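Wakside日記
2025年5月6日
泡立て器を吊るすことにしました

連休の最後に、ずっと気になっていた台所の引き出しをひっくり返しました。コンロのすぐ横の、いちばん深いやつです。お玉、フライ返し、ゴムべら、計量スプーン、いつ買ったか思い出せないレモン絞り。全部床に敷いた新聞紙の上に並べて、使っているものと使っていないものに分けて、それだけで午前中が終わりました。でも楽しかった! 引き出しの片付けって、始めるまでが長いくせに、始めてしまうと止まらなくなります。

で、問題の犯人ははっきりしていて、泡立て器なんです。

うちの引き出しが閉まらなくなるとき、奥で引っかかっているのはたいてい泡立て器のワイヤーでした。そこにフォークの先が入り込む。計量スプーンの輪っかがからまる。無理に閉めるとワイヤーがゆがむ。前に使っていた泡立て器はそれで片側がつぶれて、しずく形だったはずが、なんだか落花生のような形になっていました。それでも卵は混ざるので、ずるずると何年も使っていたんですよね。

その落花生にさよならして、先月の終わりに新しく迎えたのがLaloの泡立て器です。Triteoの2階の台所用品売り場で見つけて、1839円。泡立て器に出す金額としてはけっこう迷いました。隣に500円くらいのものも並んでいて、ワイヤーの感じはそんなに違わないように見えたし、一度は棚に戻して、下の階でお茶の葉を見て、それからまた2階に上がりました(エスカレーターで上がりながら、もう買う顔をしていたと思います)。

決め手は柄の色です。緑。濃い緑ではなくて、セージの葉っぱを少し白っぽくしたような、つやを抑えた緑で、まっすぐな丸い筒の形をしています。うちの台所は白と木の色ばかりなので、こういう色がひとつあるだけで気分が変わるんです。しかも、これだけ色がはっきりしていると引き出しの中でもすぐ見つかる。見つかるけれど、やっぱり引っかかる。色がきれいになっても引っかかるものは引っかかります。
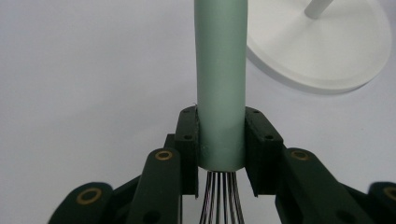
泡立て器だけ立てておけばいいじゃない、うちはずっと瓶に挿しているよ、と先日このブログに書き込んでくださった方がいました。ワイヤーを上にして、花みたいに挿しておくと場所も取らないし、使いたいときに柄を探さなくていい、とのこと。

花みたいに、というのがすごくいいなと思って、さっそくやってみました。使ったのは610ミリリットルのジャムの空き瓶で、ラベルをはがして、ちゃんと煮沸までして、気合い十分です。挿してみたらたしかにかわいい。かわいいのですが、うちの瓶だと、ワイヤーのほうが重いのか、泡立て器がどうしても斜めに寄りかかってしまうんです。そこへお玉を足すと、お玉も反対側に寄りかかって、瓶の口で押し合いになる。もっと背の高い、どっしりした瓶があればうまくいくと思います。コメントの方の瓶はきっと重たいガラスか焼き物なんでしょうね。もし読んでくださっていたら、どんな瓶なのかぜひ教えてください!

それから、瓶の底に水がたまるのも気になりました。洗った泡立て器を拭いたつもりで挿しても、柄の付け根のあたりに隠れていた水がつーっと落ちてくるんです。翌朝見ると瓶の底に小さな水たまり。ふきんを丸めて底に敷いたり、それを毎日替えたりしているうちに、これはわたしには続かないなと思いました。

そこで思い出したのが、マグカップを掛けるスタンドです。

マグツリーというんでしょうか、丸い台から柱が一本立っていて、てっぺんからフックがぐるりと広がっているもの。Nieminenの通販で買った白いもので、買ったときはカップを掛けるつもりでした。ところがうちのカップは取っ手が太いものが多くて、フックの先に半分くらいしか入らず、掛けるたびにひやひやしていました。結局カップは食器棚に戻り、スタンドはしばらく洗面所でヘアゴム掛けになっていました。ヘアゴム掛けにしては立派すぎると思いながら。

洗面所から持ってきて、ほこりを拭いて、テーブルのまんなかに置いてみたら、思ったよりずっと背が高い! 食器棚の前に置いていたときは気がつかなかったけれど、広いところに立てると小さな木みたいです。フックの先がどれも少しだけ上を向いているので、ものを掛けても滑り落ちにくそうで、これはいけるかもしれないと急に元気が出てきました。 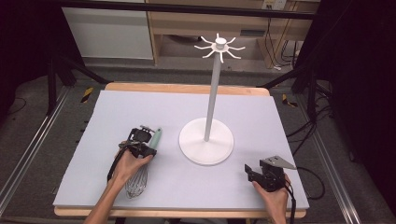
掛け方は、はじめ柄のほうを上にするものだと思い込んでいました。お店でもそうやって吊るしてありますし。だから柄にひもを結んで輪を作ろうかとか、S字フックを足そうかとか、いろいろ考えたのですが、ふと逆さまにして、ワイヤーの輪のところをそのままフックにくぐらせたら、あっさり掛かりました。ひもも何もいりません。ワイヤーが上、柄が下。あのきれいな緑が、木の実がぶら下がったみたいに見えるんです。これを見つけたときは台所でひとりで小さく拍手しました。

逆さまに掛けるなら、そのぶん洗ったあとの水切りだけはていねいにしたほうがよさそうです。ワイヤーに残った水が柄のほうへ伝ってくるので、わたしはシンクの上で柄を両手にはさんで、きりもみみたいにくるくる回しています。これがまた楽しい。子どものころの竹とんぼの手つきです。ただし勢いよくやると壁まで飛ぶので、回すのはシンクの低いところで。そのあとワイヤーの間に薄いふきんを通して、付け根を軽くぎゅっと押さえておしまい。

さて、泡立て器がうまくいったら、ほかのものも掛けたくなるのが人情ですよね。手当たりしだいに試してみました。

計量スプーン。これは大正解でした。まとめてある輪っかをそのまま掛けるだけで、からまないし、大さじがすぐ出てきます。

小さい茶こし。持ち手の先に穴があるので問題なし。ただ、網の部分が泡立て器のワイヤーに当たってちりちり鳴るので、反対側のフックに移しました。

お玉。掛かりはしたのですが、スタンド全体がゆらっとして、こわくてやめました。掛けるなら向かい側にも同じくらい重いものを置いて釣り合いを取らないといけなさそう。お玉はおとなしく引き出しに戻りました。

鍋つかみ。かわいいけれど、ほかのものが何も見えなくなります。葉っぱが茂りすぎた感じ。

ゴムべら。穴なし。却下。でも気持ちとしては掛けたかったです。へらの色が黄色なので、緑の隣に来たらぜったい似合うのに。

レモン絞り。形のせいでどこにも掛けようがなく、しばらく台の上に置いてみましたが、木の根元に落ちている謎の実になってしまったので、これも引き出しへ。

置き場所もあちこち迷いました。最初はコンロの横。使いやすさだけなら断然ここですが、炒めものをすると油がはねるし、せっかくの白い台がすぐべたべたになりそうです。次が窓のそば。朝の光が当たるとワイヤーがきらきらして、うっとりするくらいきれいだったのに、窓を開けるたびに肘が当たるんです。二日で三回やりました。いまは炊飯器の隣の、これまで郵便物を積んでいた場所に落ち着いています。郵便物のほうは行き場がなくなって、ダイニングの椅子の上に引っ越しました。そっちはまた今度なんとかします。

引き出しのほうも、泡立て器が出ていっただけで、びっくりするくらい静かになりました。すっと開いて、すっと閉まる。うれしくて用もないのに何度も開け閉めしています。空いたところには、浅い箱をひとつ入れて、輪ゴムと袋どめクリップの席にしました。いままで袋どめクリップは冷蔵庫の横に磁石でくっつけた紙コップに入れていたのですが、冷蔵庫のドアを強く閉めるたびに紙コップごと落ちていたので、これでようやく安心です。

そして、吊るすようになってから、泡立て器を使う回数が明らかに増えました。目に入るんですよね、とにかく。お味噌汁の味噌を溶くのにも使いますし(ワイヤーで味噌をすくって、くるっと回して、そのままお鍋の中で溶くとだまになりません)、お米をとぐときにも使います。水が冷たい時期だけの手抜きのつもりだったのに、五月になってもまだやっています。あとは、ドレッシング。酢と油と塩と粒マスタードを小さいボウルでしゃかしゃか混ぜるだけで、とろっとして、いつものレタスがごちそうの顔になります。

きのうはついにホットケーキも焼きました。粉と卵と牛乳を合わせて、泡立て器で7回だけ混ぜて、まだ粉が見えるくらいでやめるのがわたしの決まりです。もっと混ぜたくなるのをぐっとこらえる。ここで混ぜすぎると、ぺたんとした、座布団みたいな焼き上がりになってしまいます。きのうのはふっくら、ふちがさくっとして、今年いちばんの出来でした。バターをのせて、はちみつをかけて、二枚目は冷めないうちに立ったまま食べました。

混ぜていて感じたのですが、柄がまっすぐな筒の形というのは、手の中でくるくる回しやすくていいですね。前のものは指の形に合わせたくぼみがあって、それはそれで握りやすかったけれど、持ちかえるときにいちいち向きを直していました。新しいほうはどこを持っても同じなので、ボウルの縁をぐるっとなぞるときも、真ん中で細かく揺するときも、手が迷いません。

残っている悩みは、フックがまだ空いていること。せっかくの枝ぶりなので、あと少しだけ何か掛けたいんです。小さいミニ泡立て器をもう一本、という考えがさっきから頭をちらちらしています。Triteoの同じ棚に、Laloの小さいのもあったんですよね……。色ちがいがあったかどうか、それだけ見に行ってこようと思います。ついでに、切らしているお茶の葉も。

マグツリーをマグ以外に使っている方、何を掛けていますか? ゴムべらをどうにか掛けられたという方も、いらしたらコメント欄で教えてください。クリップではさんでみるところまでは、今夜やってみます。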